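The planner says 57, the log says otherwise

I have spent most of a week reading planner logs, and I'd like to complain about them in public.

For anyone who hasn't been following along: we have two arms bolted to a table, and a piece of planning software called Unotard that is supposed to decide which arm does what and in what order. It was sold to me (by enthusiasm, no money changed hands) as the piece that would let us stop writing state machines by hand. You give it a goal, it gives you a schedule for both arms, and the schedule comes with a guarantee that the arms won't hit each other. I like guarantees. I also like knowing what they are made of, so I went looking.

The task is a dull one on purpose. Two plates, one white container with a lid, one yellow object. Put things in cells, take things out of cells, open the lid, close the lid. If a planner can't do that on a table with a grid taped on it, I don't want to hear about kitchens.

What was in the log

861 planning calls. That's every call since I turned on full logging and stopped letting the tool summarize itself. The dashboard that ships with Unotard shows a success percentage and a nice green bar, and I had been looking at the green bar like everyone else. The raw log has a field called "status," and the status is "ok" for anything that returned a plan. It doesn't care whether the plan was for the goal I asked for.

So I wrote a small script to compare the goal going in with the final state of the plan coming out. That took me most of Sunday, mainly because the goal is stored as cell names and the final state is stored as poses, and the conversion between them lives in a file that is loaded at start-up and never logged. There were 57 calls where the two didn't match and the status was "ok" anyway. The planner had relaxed the goal. There is a setting for this. It is on by default, and the only mention of it I could find was in a changelog.

I can see why somebody would write it. A planner that sometimes says "no" is annoying to use, and a planner that always says "yes, more or less" makes for a smoother afternoon. But "more or less" moved a plate one cell over and told me it was fine. With that setting off, the same calls come back as failures in well under a second, and I can go and see why. I'll take the failures.

I'm not claiming those 57 were all wrong in a way that mattered. Some of the relaxed goals would have been acceptable to me if I had been asked. I wasn't asked.

The grid is doing a lot of the work

My other gripe is about perception, and about how much of it gets credited to the wrong thing. We run Tlapale for object poses. It is decent. It takes the fixed views and the wrist views, matches them against the models we gave it, and puts out a pose for each object along with a confidence number. Then a later step snaps the pose to the nearest cell, and the planner only ever sees the cell.

You can hide a terrible amount of sin in a snap. If the pose is off by the width of a thumb, the cell is still right, the plan is still right, and the gripper arrives with its fingers wide open anyway. Everybody goes home pleased with the perception. I turned the snap off for one afternoon and fed the raw poses to the planner, and I turned it back on before dinner.

The plates are what bother me most. They are round, pale green, and identical. Tlapale has no business telling me which is plate A and which is plate B, and yet it does, with a confidence number attached to the answer. As far as I can make out from the code, identity comes from whichever one was closer to its last known position. That is a perfectly reasonable rule. It isn't recognition, though, and I'd be happier if the field were called "guess."

Shine is the next problem. The overhead light leaves a white streak down the middle of a plate, and the edge fit sometimes prefers the streak to the rim, seeing as the streak has better contrast. I have tried masking bright pixels. The mask then eats parts of the white container, which was the one object Tlapale had never had trouble with.

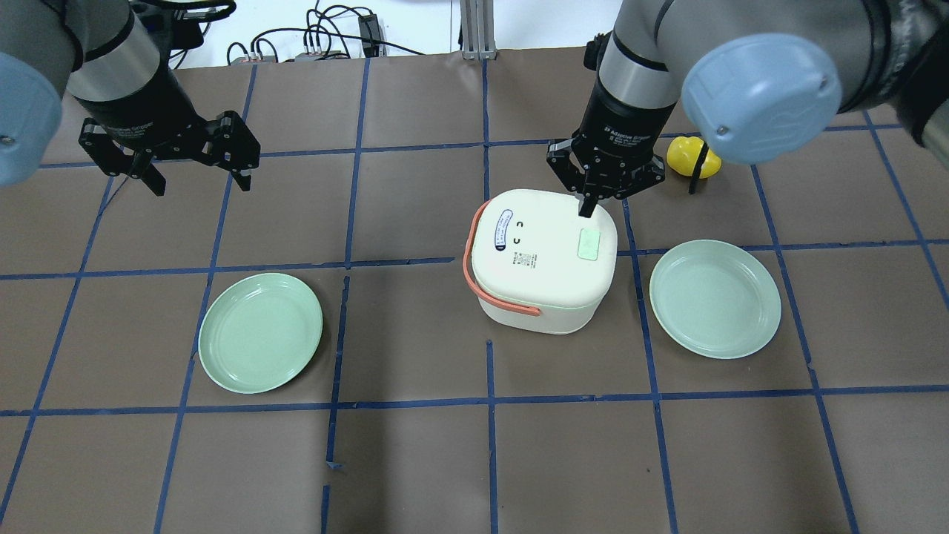
Right-hand gripper at the white container, plates on either side.
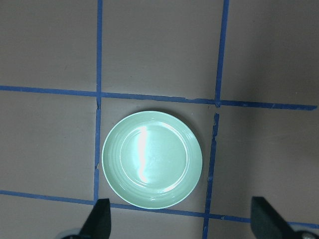
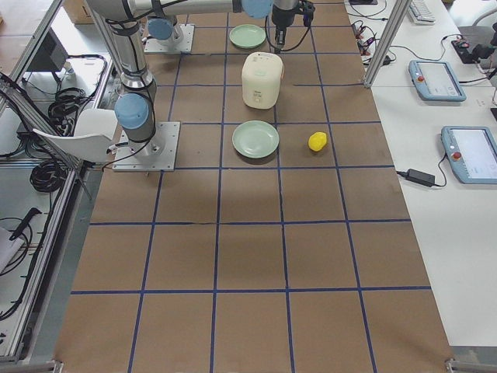

From the side, with the two teach pendants on the desk.

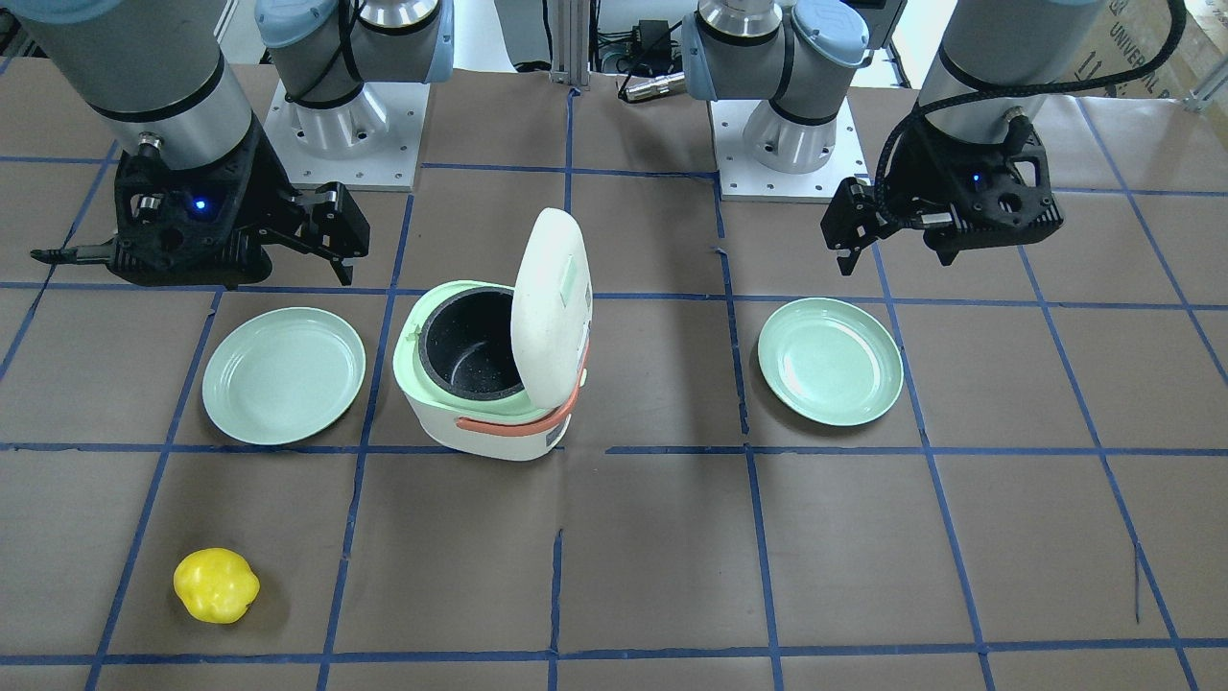 Lid up. The robot's right arm is the one on the left.

Which left is left

I have lost more hours to left and right than to any algorithm. The arms are named from the robot's point of view. One of the fixed cameras looks back at the arms, so in its picture the right arm is on the left. Everybody on earth who has worked with two arms knows this problem, and every tool solves it separately.

Unotard calls them arm 0 and arm 1. Tlapale tags its wrist views "L" and "R". Clesitz, which we use for camera calibration, goes by the order in which the cameras were plugged in. I have a file of my own that maps all of these onto each other, and it is the most important file in the project, and there isn't a test for it. I know. I'm going to write one.

What worries me about the mapping is how quietly it fails. Swap the wrist views and you would expect chaos. What I got was a drop in confidence and a bit of a wobble in the estimates, since the fixed views were still carrying most of the weight. I ran like that for 2 days. The green bar stayed green.

Clesitz deserves its own paragraph of grumbling. It reports a reprojection error, everybody quotes the reprojection error, and the reprojection error was lovely the whole time. It tells you how well the calibration explains the calibration pictures. It doesn't tell you what happens out near the edge of the table, where I hadn't bothered to hold the board. I should have bothered. The tool could also draw me a map of where the board has been and where it hasn't, and I've asked for that twice now on the tracker.

The tape is not ground truth

People who see our table assume the blue lines are some kind of fiducial. They're tape. I put them down by hand on brown paper, and they're as square as I am careful, which is to say the cells are roughly rectangles. From the wrist camera you can see torn bits and ragged edges. There was a brief period when I let the software use the line crossings to correct the camera pose, and it was an improvement right up until a plate sat across a line and hid part of it. Then the line finder joined up the wrong segments and shifted the whole world sideways by a small and confident amount.

The cell positions now come from a file of measured numbers. The tape is there for me, so that when the log says a plate ought to be in a certain cell I can look at the table and disagree.

There was a write-up from Povska a while back that made a case for learning the cell layout from images, with no measured file at all. I read it with interest and I don't believe the headline result. All their test layouts had clean lines and nothing lying across them. I'd be glad to be wrong about it. Send me the version with plates on.

Two arms, one schedule

Back to the guarantee. The claim is that a Unotard schedule is free of collisions between the arms. It took me an embarrassingly long time to find the assumption underneath: it holds if both arms follow the schedule at the planned speed. Each arm has its own controller. Each controller is allowed to slow down for its own reasons, and when one does, it doesn't tell the other.

The planner adds a time margin to cover this. The margin is a single constant. I went through the execution traces and pulled out the worst lag between planned and real arrival for each arm, and in 9 runs the lag was bigger than the margin. Nothing touched in any of them. I put that down to the arms mostly working on opposite sides of the container, and I give the software no credit for it. If both of them had wanted the lid at the same time, I don't know what I'd be writing now.

The fix I've put in is crude. Before an arm enters the middle column of cells it asks for a lock, and the other arm waits. This throws away a good part of the reason for having a two-arm planner, and the runs are slower. They're also a lot easier to read. When something stops I can see which arm is holding the lock and go from there, whereas before I had two timelines side by side and a headache.

I know the proper answer is to parameterize both paths together, so that if one slows, the other slows with it. There is a branch of Unotard that claims to do that. It has no tests and the last commit message is "cleanup". I'll try it — with the pendants within reach and everything turned down to a crawl.

What I've changed so far

Goal relaxation is off. The dashboard is closed, and I have a plain text report that prints the goal, the final state, and the difference, one line per call. Plate identity is ignored everywhere, so any plate will do for any plate goal, and that alone removed a whole class of pointless shuffling. The margin is logged next to the measured lag. Clesitz gets rerun with the board pushed right out to the corners, and I've written down which corners.

I still haven't dealt with the lid. Open and closed are treated as two separate objects in the model library, and everything in between is reported as whichever one scores higher. A half-open lid is therefore closed until it is suddenly open, and the planner is happy to send a gripper through the space where the lid really is. For now there's a fixed keep-out box over the container, big enough to cover the lid at any angle. It also makes one cell at the back unreachable, so I've stopped putting anything there.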